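Salon news from Trallbridge

Hello again! The big change this month is colour. I've moved all our semi-permanents over to Araya, after trying them on my own hair since February (three shades, one slightly regrettable fringe). They fade much more softly than the old range and don't leave that brassy bit at the ends.

Patch tests are still a must, 48 hours before, even if you've been coming to me for years. Pop in any time, it takes 4 minutes.

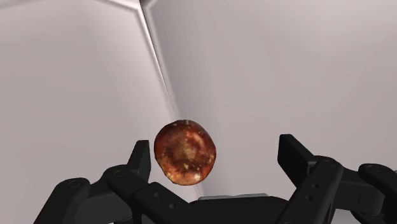
Copper is what everyone's asking for this spring, and I do love it, but please bring me more than the word! One person's copper is another person's ginger biscuit. What I like best is a deep rust-red with dark brown through it and little patches of orange and amber - speckled, like the round lump up there. It grows out kindly too. Colour bookings open Sat 12 May.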